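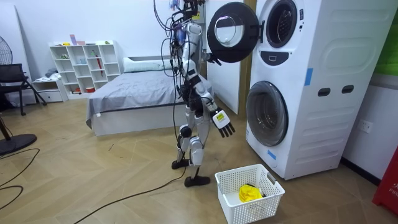

**Figure 3.** Stacked washer-dryer unit with the upper door open, humanoid robot at left.

### 3.2 Fiber release and water sampling

Shared laundry rooms in apartment buildings discharge to the same sewer line as kitchens and bathrooms, and flow-weighted sampling at the building outlet cannot separate the sources. We therefore sampled at the appliance drain. Stacked units of the general form shown in Figure 3 were included alongside side-by-side pairs, and the two layouts were treated as one class in the analysis.

Drain water was collected in two housing blocks, Taltport and Jurkelitz, from October to March. The blocks differ in water hardness and in the age of the plumbing but draw on a similar mix of tenants. A total of 364 wash cycles were logged, of which 112 were excluded: the drain hose had been moved, the sample bottle had overflowed, or the load sheet was missing. The remaining 252 cycles form the data set used in Section 4.

Each cycle yielded one composite sample of 1000 mL, drawn through a side port on the drain hose by a Prumar peristaltic pump. The pump ran whenever the pressure switch detected flow. Bottles were glass, rinsed three times with filtered water, and capped with foil. Samples were held in the dark at 4 °C and filtered within two days.

Fibers were counted on gridded membranes under a stereo microscope. Where the count exceeded 2000 per membrane, the sample was split and a subsample counted – this affected mainly loads with fleece or new towels. Fibers shorter than 0.1 mm were not recorded. We followed the Moodley scheme for sorting by color and surface texture, with one change: undyed cotton and undyed viscose were merged, as the two readers disagreed on them too often for the split to be useful.

Field blanks were run once per sampling week at each site. Blank counts were subtracted before normalization to dry load mass. Dryer exhaust was outside the scope of the sampling, and lint from dryer screens was neither weighed nor counted.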